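Subject: Re: [resources] Play kitchen sets: sorting and return of items
From: Mamta Tiwari
To: resources list

Dear colleagues,

Thank you for the replies received so far. I am answering the message from the Manalo branch on the list, as two other branches have raised the same points.

The Manalo branch wrote:
> We have begun sorting our play kitchen sets as requested in the October notice.
> The toy food is straightforward. We are less sure about real household items
> that have found their way into the boxes over the years, such as sponges,
> cloths and metal cups. Should these be returned to Storkari with the
> rest, or kept at the branch? We also have bowls in several colors that do not
> match any set on the inventory. Please advise before we seal the boxes.

Household items may remain in the sets, provided that they are clean and have no sharp edges. Members who borrow the sets have told us that children make good use of a real sponge or a steel cup. Cloths should be washed before packing. Any sponge that has begun to crumble is to be thrown away and replaced from branch supplies.

Bowls need not match. The inventory was drawn up when all sets came from a single supplier, and it no longer reflects what is on the shelves. Please record a bowl by its color and leave the set number blank. The Storkari office will assign numbers when the boxes arrive.

Toy food should be packed separately from plates and bowls. Small pieces are easily lost inside a stack of dishes, and the Vosbridge branch reports that most of its missing fruit was found in this way. Trays are to be placed at the bottom of the box with utensils laid inside them. Plates should be stacked flat along one side.

For planning purposes, the central inventory lists over 3,000 items across all branches. Vosbridge has confirmed 873 and Dilach 559. Manalo has not yet submitted a figure and is asked to do so once sorting is complete. Branches holding more than 1,000 items may send their boxes in two deliveries.

Deliveries are accepted at the Storkari side entrance until 4 p.m. Each box must carry the name of the branch on the lid and on one short side. Boxes without a label will be held at the entrance until a branch claims them.

Questions about individual items may be sent to this list. Requests for additional boxes or labels should be addressed to me directly.

Sincerely,
Mamta Tiwari
Resources Office, Storkari

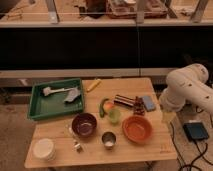
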